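15th October
By Mehrangiz Sadeghi

I used to think sorting laundry was a job for people with too much time. Then one new black windcheater went through with the pale towels, and I've been a convert ever since! So, a few things that have made washing day much nicer at our place.

Go for a basket with holes in the sides if you can. Air gets through, so gym gear doesn't sit there stewing, and you can see at a glance whether the darks are piling up (ours always are). Fleecy things and sweatshirts take up a heap of room, so I put them in last, on top of the lighter colours, and lift them straight out again when it's time to load.

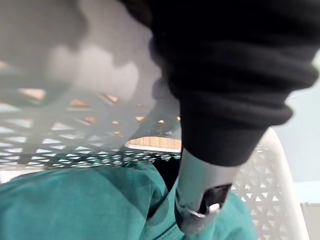 Anything thick and dark gets turned inside out before it goes in. It keeps the colour looking good for ages, and the fluff ends up on the side you can't see. I wash ours at 30 with a small scoop of powder – much less than the box says – and save 40 for the towels and sheets.

Check the cuffs too! Unroll every one of them. Tissues love a rolled cuff, and so do hair ties. Greens and blues I'm happy to mix once they've had a couple of washes on their own.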